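In defence of the dull grey carpet

Every few years somebody decides that the carpet has to go. In our building it came up again in August, when the lease was renewed and the landlord, Kovalchuk, offered to pay half the cost of a new floor. The plans went up by the lifts. They showed pale boards, a lot of daylight and a plant in every corner.

I think we should keep the carpet. I have worked on it for 17 years and have never had a strong feeling about it, and I count that in its favour.

What a floor is for

A floor in a shared building has to be walked on, rolled over and dropped on. It also has to be quiet. People who choose floors from a sample book tend to look at the colour first and think about the noise later, usually after the chairs have been moved back in.

We have already run this test once. The second floor was changed to vinyl planks when Plenutano moved in, and for the first week everyone went up to admire it. It did look good. By the second month they had put rugs down in the corridor and felt pads on the chair legs, and there was a notice on the door asking visitors to walk softly. You can hear a dropped pen from the stairwell. A team that paid to get rid of carpet has been buying it back in small pieces ever since.

The case against, which is fair

Carpet holds dust. It takes longer to clean than a hard floor, and a spilled coffee has to be dealt with straight away. People with allergies have good reason to dislike it, and if the argument were only about air I would have less to say. A good vacuum cleaner used often does a lot of the work, but it has to be used often, and ours is not. That is a complaint about the cleaning contract with Idska, though, and new boards would be just as dirty under the same contract. The dirt would simply be easier to see.

There is also the matter of looks. Visitors do not compliment a grey carpet. I accept this. I have never visited another firm and come away talking about the floor either.

Why speckled

If we must have carpet, some people say, it could at least be a proper colour. The ground floor had a plain blue one before my time, and the old photographs show a track worn from the front door to the kitchen. Plain colours show everything. They show lint, crumbs, the marks of chair wheels and the one patch that was replaced from a different batch.

A dark speckle does not have this trouble. The pattern is already made of small differences, so a few more are lost in it. Ours is a fine, even speckle on dark grey, the same all the way across, and markings put down on it are easy enough to use as a guide when things are being set out.

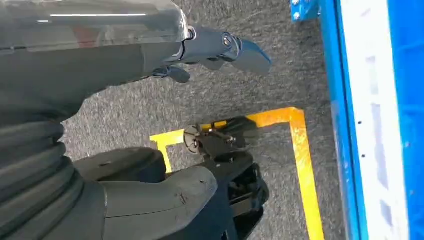 What the money would buy

The quote from Muvine covers 1,000 square metres and includes lifting the old floor, levelling what lies under it and taking the waste away. It does not include the days when 60 people have to work somewhere else, or the acoustic panels that the drawings show on the ceiling — panels we would need only on account of the new floor.

For a small part of that sum we could replace the 80 worst tiles, mostly by the kitchen and the lifts, and have the rest properly cleaned. Whatever is left could go on the lighting. The lights on the north side are too dim to read by after four o'clock in winter, and I have heard more complaints about them than I ever have about the carpet.

The vote is on Thursday. I shall be voting to keep it.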